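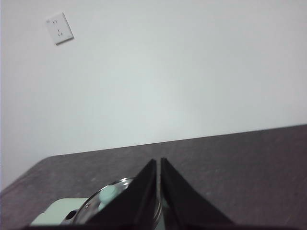

Whitfield lab puts its bench rules in writing

Thursday, May 2, 2019

By Leilani Van Dusen

I've been bugging the folks at the Whitfield robotics lab for their bench rules since October, and this week they finally let me have a copy (four pages, stapled, with a coffee ring on the front that I'm told isn't official). They go into effect Monday for everybody who runs an arm in the building, students and visitors included.

Asabe Tijani wrote most of it. She runs the kitchen tasks, the ones where an arm works with pots and lids and that sort of thing, and she told me the old way was mostly people yelling across the room. "You learned it from whoever was standing next to you," she said, "and they learned it from someone who had already graduated."

So what's in there? A lot of it is about the table. Before a run starts, anything that isn't part of the task comes off the surface, and that means phones, wrenches, your lunch, all of it. Cords have to be kept out of the arm's reach. Lids and other shiny metal get a section to themselves, which surprised me until Asabe showed me how a bright rim looks to a wrist camera when the overhead lights hit it! Operators now have to check the wrist view before each session and move a lamp if there's glare on the part they want to grip.

Speed gets a page too. The first try at any new object is done slow, with one person at the controls and a second person by the stop button, and the second person is not allowed to be doing anything else. Mortimer Tillman, who trains the new operators, fought for that line. He'd wanted it for years, he said, and he looked very pleased to be holding it in print.

Then there's the fingers. Gripper fingers get looked over at the start of every shift for cracks, loose screws and worn edges, and whoever looks has to sign the sheet. A little rubbing along the edges is okay. A chip is not, and the pair gets swapped right then. I asked if people would really sign a sheet every single shift and Mortimer said, "They will if the arm stays off until they do."

Not everyone loves it. Anika Alcantara, a second-year student, thinks the logging part is heavy. Every run has to be saved with the operator's initials and a note on anything that got bumped or dropped, including the bad runs that people used to just delete. She went back through the lab's old records to see how that might go and found 602 runs, with notes on only 102 of them. She still thinks the form is too long (I've seen it, she's got a point), but she's the one now cutting it down to half a page.

Visitors from outside the lab will need to read the rules and do a short walk-through with Mortimer before they touch a controller. Copies will be at the front desk in Room 2, and Asabe is taking comments through the end of the month. She'd like them in writing, please, and not in the elevator.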